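Forums > Two-arm setups > Grippers and end effectors > Lattice fingers or solid fingers for cardboard?

Started by flapjack_tuning, September
46 replies | 8 shares

flapjack_tuning wrote:
I've been putting finger sets through cardboard work on our two-arm table and I'm having way too much fun with it. The job is flat sheets held up between both arms, then small boxes with the flaps open. The fingers I'm keenest on are the long lattice ones (ours are the Pinard print files, scaled up a bit). They give a little when they meet the board, so my sloppy teleop gets forgiven!

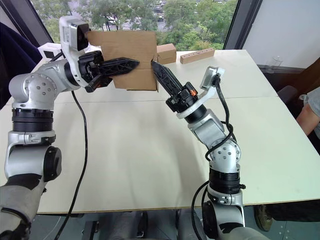

Re: Lattice fingers or solid fingers for cardboard?

ostrich_mode wrote:
Nice, but I'd go the other way. Lattice fingers are great on a sheet and mushy on a box. If you want to get under a flap you need a stiff tip. I ran the solid Cillix ones for some 200 box cycles and only swapped them when the tips got too rounded to catch an edge.

Re: Lattice fingers or solid fingers for cardboard?

flapjack_tuning wrote:
Fair, boxes are where I started wondering too. The other thing I'm comparing is the wrist camera. With solid black fingers the jaws fill a big chunk of the bottom of the view, but I always know where my tips are, and I love that. The price is blur once things start moving. Box, other arm, all of it smears while the fingers stay sharp.
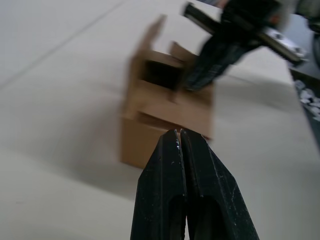 I'm going to try a shorter exposure with a brighter lamp before I spend money on a different camera. The Trusevier controller also lets me cap wrist speed per arm, so there's a second knob to play with. Has anyone done both at once?

Re: Lattice fingers or solid fingers for cardboard?

kettle_and_cam wrote:
Exposure first, definitely. I dropped mine a lot, added 2 cheap LED panels and the smear was mostly gone (grainier picture, but I can live with grain). Capping speed made my operators grumpy and they started overshooting.

Re: Lattice fingers or solid fingers for cardboard?

ostrich_mode wrote:
Disagree on the speed cap. Ours settled down after a morning. Put the cap on one arm only, the one doing the holding.

Re: Lattice fingers or solid fingers for cardboard?

flapjack_tuning wrote:
Ooh, one arm only, I hadn't thought of that. Lights tonight, then the cap. I'll post the settings in the Pappas mount thread so they're next to the camera angles.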